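Groltulura Yard & Laundry

Home / Outdoor / Clotheslines / Pulley Sets

Trullier Pulley Clothesline Set, 200 ft
Item no. 2309
In stock, ships from the Rugemalira warehouse
Page updated Jun 18, 2022

Add to cart | Save for later | Ask us something

Quick version

Two pulleys, one line spacer, one tightener, 200 feet of line. Goes house to post, house to tree, post to post. You stand in one spot, hang, push the line out, hang some more. Old idea, works fine. We've sold this set longer than anything else in the laundry section and the only thing that ever changed is the box.

What's in the box

Pulleys, cast aluminum, gray - 2
Line tightener, ratchet style
Line spacer with rollers
Screw hooks, galvanized, one per pulley
Line, 200 ft, off-white, hank not spool
Instruction sheet (one side only, the drawings are small, see our notes further down instead)

Not in the box: post, clothespins, ladder, the line lifter for heavy loads (sold seperately, Grerkico makes a good one).

How much line do I need

Gets asked every day. The line is a loop. It goes out and it comes back. So 200 feet of line gives you a little under 100 feet between pulleys, less whatever goes round the wheels and through the tightener. Don't plan on the full half. Leave yourself a few feet to tie off and a few more for later when it stretches and you cut the knot out and start again.

Short yard? Cut it. Keep the extra. Longer yard than that? Then you want a different set, and probably a middle support, and probably to call us first.

Height

Higher than you think. The loop sags under wet sheets and a queen sheet is long even folded over. If you're hanging from a deck or a porch you have a head start. From ground level, put the far pulley up high and the near one where you can reach it without going on tiptoe. A slope on the line is OK. A bit uphill going away from you is best, the load rolls back to you when you bring it in.

Don't hang it over a walkway. Don't hang it over the driveway if anybody owns a van.

Posts and trees

Wood post, set in concrete, at least as thick as a fence corner post. Thicker if the run is long. The pull on a tight line with a full load of towels is a lot more than the weight of the towels, and it pulls sideways, all day. Posts lean. If yours is going to lean no matter what, set it leaning slightly away from the house to begin with and let it come up straight.

Metal post is fine with an eye bolt through it. The screw hooks in the box are for wood only.

Trees - yes, if it's a big one. Trees move. On a windy day the line goes tight, slack, tight, slack, and that's hard on everything. Put a spring between the hook and the pulley (we have them, item 406, look under hardware). Pick a tree without a lot of birds in it. Also sap. Pine is bad for sap.

House wall: hit a stud. Vinyl siding is not a stud. Brick takes an anchor, and you want the kind that's rated for pull, the plastic ones come out.

Putting it up

Drill a pilot hole first. Smaller than the hook. Turn the hook in with a screwdriver shaft through the eye so you get some leverage, stop when the threads are all the way in.

Hang both pulleys. Make sure they swing freely.

Unroll the line on the grass. Unroll it, don't pull it off the hank from the side, or you'll be picking kinks out of it till supper. Kinks never really leave.

Run one end through the near pulley, walk it out, round the far pulley, walk it back. Tie that end to the ring on the tightener. Any knot that holds, bowline is good, a couple of half hitches is OK too.

Other end goes through the tightener barrel. Pull it snug by hand. The little balls inside grip the line so it only goes one way. To let it out again pull the collar back and hold it.

Put the spacer on last. It rides between the top and bottom lines and keeps them from spreading apart once there's weight on. Half the calls we get about sagging are a spacer still in the bag.

Leave the tail a foot or two long. Wait a week. Tighten. Wait another week. Tighten. After that it mostly settles down.

What the line is

Cotton blend outside, synthetic core. Soft enough that it doesn't leave a hard crease in shirts. Clothespins grip it better than the plastic covered wire kind. It does get dirty. Wipe it with a damp rag before you hang whites, start at the tightener and just pull the whole loop through the rag. Takes a minute.

Pollen season, wipe it every time.

Plastic covered line stays cleaner, we'll give you that. It also cracks where it bends around the pulley and then it rusts inside and you find out from a pillowcase. We stopped carrying it.

Winter

You can leave it up. The pulleys don't mind. The line lasts longer if it comes in, so if you're done hanging by December take it down, coil it loose, put it somewhere dry. Don't coil it damp and shut it in a bucket. It will smell, and then so will the first load in spring.

Freeze drying laundry is real by the way and it does work, slowly. Stiff jeans. Bring them in and they go limp and they're nearly dry. Don't fold them when they're frozen.

Squeaks

A drop of oil on the axle, wipe off all the extra, run the loop round a few times with nothing on it, wipe again. Any oil you leave is going on a shirt. Dry silicone spray is cleaner if you have it. If it still squeaks it's usually the hook rubbing in the pulley eye and not the wheel at all. Bit of candle wax on there.

Sizes and weights

Pulley wheel: fits the line in the set and the replacement line we sell, not thick rope
Line color: off-white only in the set
Finish: bare aluminum, will dull outdoors, that's normal
Assembled in: Rugemalira, parts from all over

Load - we don't print a number on the box and we won't print one here. It depends on your post, your hook and your run. One washer load, spun, spread out along the line. Not wet rugs. Rugs go over a rail.

Shipping and returns

Goes out next working day most weeks. Bit slower in spring, everybody wants one the same week. Return it unused, with the line still in the hank. Once the hank's open we can't take the line back but we'll still take the hardware.

Missing a part? Tell us which and we'll put it in the mail. You don't need to send teh whole box back.

Questions we get

Can I use it indoors?
People do, in basements, across a garage. Fine. You need a fan going or everything smells like the garage.

Will it fit my old pulleys?
The line will, most likely. The spacer is picky. If your old pulleys are the big wheels, the lines sit wider apart and the Trullier spacer won't reach. Measure yours across and write to us.

Can I leave clothes out overnight?
Your clothes. Dew will get them.

Does the tightener slip?
New one, no. Old one with sand in it, yes. Rinse it out with the hose, let it dry. If it's still slipping, replace it, they're cheap.

Is there a version with brass pulleys?
There was. Too expensive and people were taking them down to put on a shelf.

My HOA says no clotheslines.
Check your state rules, some of them don't let an HOA say that. We're not lawyers. A retractable line is easier to argue for, we have two of those under Indoor & Retractable.

From buyers

"Went up in an afternoon, most of that was the post."

"Second one. First lasted until the tree came down."

"Good set. Instruction sheet is useless, used the web page on my phone."

"Line stretched more than I expected the first week, then stopped. Wish there was more tail left, I cut mine too short. My fault."

"Would like a darker color line."

Goes with this

Grerkico line lifter - pole with a notch in the end, props up the middle of the run. Wood, no finish, oil it if you want.

Groltulura clothespins - the thick ones, with the heavy spring. Kids can't open them very well.

Pulley spring, item 406 - for trees, see above. Order one per line, it goes at the tree end.

Replacement line, 200 ft - same as in the set. Check the hank is labelled 200 when it arrives, the shorter one looks identical.

Pin bag - hangs on the line, slides along with you. Take it in when it rains or the springs rust and mark things.

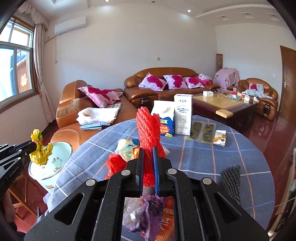
ROPE & CORD

Twisted rope, braided cord, clothesline by the hank. Most of it sold in set lengths, some cut to order. Cut lengths can't come back so measure twice.

Twisted is easier to splice and easier to untie. Braided runs smoother over a pulley and doesn't twist up on you. For a clothesline get the braided, or just get the set. Twisted is for tying things down, swings, tent guys, dog tie-outs, gate pulls.

Colored rope fades in sun, red quicker than most. Doesn't hurt the strength much at first but if it's gone chalky to the touch, swap it out. New colored rope can bleed when it's wet too. Keep it away from laundry.

Tape the end before you cut. Then cut through the middle of the tape.

Sort by: length | thickness | color | price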